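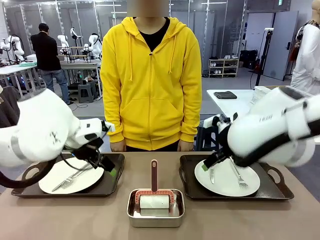
Figure 1. Two tray settings on a long table, with plates, silverware and a steel pan between them.

Unit 4: Tray Service and Table Clearing
Driststead Hospitality Certificate, Part 1
February 2023

These notes go with the practical session. Read them before you come in, and bring the blank tray card from the Unit 3 packet. Students at the Zadby site use the same notes but a different card.

4.1 The tray

A service tray with cut-out handles is carried with both hands, fingers through the openings and thumbs on top of the rim. It should be level with your waist. The flat carry on one hand belongs to round trays and comes up again in Unit 6.

The two trays in Figure 1 are dark brown, rectangular and of the same style. Matching trays stack well, and they let you work out one layout and repeat it down the line. At the end of service, stack trays of one size only, and no higher than the shelf lip.

4.2 Plate and silverware

For a single-course tray, the plate goes on first and the silverware follows. There are two ways to send silverware out:

Laid on the tray: fork to the left of the plate, knife to the right, blade facing the plate. Use this when the tray will be carried a short way on a level floor.

Rolled in a napkin: used for stairs, carts and outdoor service. The roll sits along the front edge.

Silverware lying on the plate, as in Figure 1, is how things look in the middle of setting or clearing. One plate there has a butter knife and a fork on it, and the other has a fork crossed with a second utensil. Before food goes out, every piece has to come off the plate and go to its place. When you clear, the same pieces stay on the plate – pointed inward so they don't slide – until you reach the sorting station.

Pick up forks and knives by the handle. Do not touch tines or blades, even when clearing.

4.3 The center of the table

The space between two trays is shared. Keep it for one container at a time. A small rectangular steel pan works well and can be wiped down quickly between rounds.

A lint roller stands in the pan in Figure 1. Rollers are for cloth: aprons, chair pads, table linen. Keep yours away from plates during service, and tear off the used sheet before you put it back in the supply drawer. Refills are ordered through Tanabe, using the form at the front desk.

4.4 Clearing order

1. Silverware
2. Plates
3. Shared items from the center
4. Trays
5. Wipe the tabletop from the back edge to the front

Work one tray at a time. You have 17 minutes for the full round, including the wipe.

4.5 To hand in

Draw the layout of one laid tray on your card and label each item. On the back, write the clearing order from memory. The card is worth 30 points. Late cards are accepted until the May review.

Reading for next time: Pimumeck workbook, the section on carts and racks.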